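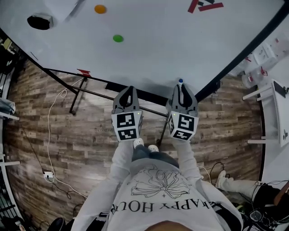 Light grey, long-sleeved and good for any hour: a "Happy Hour" sweatshirt with its big line-drawn flower.

Clothes swap returns to Dovbridge in May, with more rails and a proper tea break

14 Mar 2018

If you have a jumper at the bottom of a drawer that you have been meaning to do something about since well before Christmas, you may like to know that the Dovbridge clothes swap is coming back in May, and that it is going to be rather bigger than last time.

The swap is run by Morena Villa from her alterations shop, Bassi, and last autumn's was the first she had tried. She had put out two rails and a trestle and thought that would do nicely. By the middle of the morning there were coats over the banisters and a queue down the steps, and 177 people had come through the door by the time she turned the sign round. Between them they handed in 1067 pieces of clothing, everything from christening gowns to a full set of cricket whites, and a good deal more of it went home again with somebody new than she had dared to hope.

"I was still finding odd gloves in the button drawers at New Year," she told us, over a cup of tea that she let go quite cold while she talked. "But people were so nice about it. One lady brought back the skirt she'd taken, all let out and with a new zip in, just to show me."

This time the swap moves across the road to the upstairs room at Lisis, the café, which has a good deal more space and (a great relief to anyone who tried on trousers behind the Bassi curtain last year) two real changing rooms. The rails have been promised by Preketo, the shopfitters on the Mill Road, who are lending them for the day and collecting them again the same evening, so nobody will have to carry one down the stairs unless they really want to.

The rules are much as they were. You bring up to ten things, clean and with their buttons on, and you get a paper token for each. The tokens can be spent on anything on the rails, and a winter coat costs the same as a T-shirt, which caused some debate last time and probably will again. Children's clothes have their own corner and need no tokens at all. Shoes are welcome if they have some life left in the soles. Underwear and swimwear should please stay at home, and so should duvets, however lovely.

Sweatshirts and knitwear went fastest in the autumn, and Morena would be especially glad of more of both, particularly in the larger sizes and in men's, where the rail was bare before lunch. She would also like to see more summer dresses this time, what with the season, and anything in real linen, which she admits she may have her eye on for herself.

New this year is a mending table, where you can have a hem pinned or a button sewn on while you wait, or sit down and be shown how to do it yourself. Morena will be there with two of the evening class she teaches, and they will have plenty of thread but would be grateful for spare buttons, so do bring the tin if you have one. There will also be a short session on darning after the tea break, for which you will need a sock with a hole in it. Most of us can manage that.

Entry is £3, with under-16s free, and the money goes towards the hire of the room and a new steam iron, the old one having given out with a bang halfway through last year's setting up. Lisis will be serving tea, coffee and cheese scones downstairs all day, and will stop the lift for no longer than it takes to get the rails up, so anyone who finds the stairs hard should have no trouble.

Clothes can be dropped off ahead of time at Bassi during shop hours from the first week of May, and your tokens will be kept in an envelope with your name on it. Please don't leave bags on the step overnight, as it rained on the last lot. Whatever is left at the end will be sorted and passed on to charity shops in the town.

The date will be up in the windows of both Bassi and Lisis as soon as the room is confirmed. Anyone with a full-length mirror to lend for the day is asked to pop in and have a word with Morena, who has three so far and would like a couple more.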